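# Please write the boring replay tool first

I want to make a case for the least glamorous program in our repository, a log viewer that Nkrumah Ackah started in December and that I now open before I open my mail. It plays back a run of the arm with the camera view, the planned path and the planner's own reasons on one shared timeline. It has no clever math in it at all. I love it!

For most of last year the Keritz project worked the way many small robotics groups do. The grasp planner failed, somebody guessed why, somebody else changed a weight in the cost function, and we ran it again. We had almost 500 recorded runs on disk and a folder of scripts for reading them, and each script read a slightly different format (two of them were mine, sorry). When Anisa Sitompul asked why the planner kept picking the far side of an object, I gave her three theories in one afternoon, all of them wrong.

The viewer settled it in 20 minutes. The planner was working from a camera pose that was one message old, so every candidate grasp was scored against a table that had slid a little to the left. You could drag the slider and watch the overlay lag behind the tabletop. We'd been tuning weights for weeks to make up for a timestamp.

So my opinion, and I hold it pretty strongly, is that a perception or planning team should build its replay tool before its second planner. Maybe before its first. People tell me a good simulator covers this, and I do like simulators – ours is called Mendemden and it's great for checking that a change didn't break anything. But a simulator is full of things we already thought of. Our tables there had a few solid blocks and nice even light. A real table has clear glass standing on white, pale remotes that half melt into the surface, a backpack slumped over on its side, and a window pouring in daylight behind it all.

The gripper's view over the big white table:
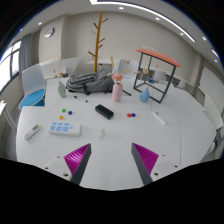
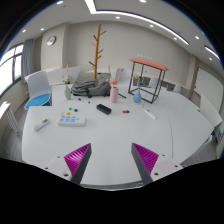
The other thing I'd push for is scrubbing backward. It sounds like a small feature, and it took Nkrumah a good while to get right, because our filters keep state and you can't just run them in reverse. He ended up saving snapshots and replaying forward from the nearest one. Now when a segmentation mask flickers, I can step back and forth over the flicker until I see which input changed. I've learned more about our depth filter that way than I did from writing it.

There is a cost, of course. Logging the planner's reasons means the planner has to have reasons it can write down, and ours didn't at first. We had to break one long scoring function into named terms, and it got a bit slower. I'd take that trade again. Anisa has since found two terms that cancel each other out, and she's working on a patch to drop them both. After that I want the viewer to open two runs side by side, with the slider locked between them.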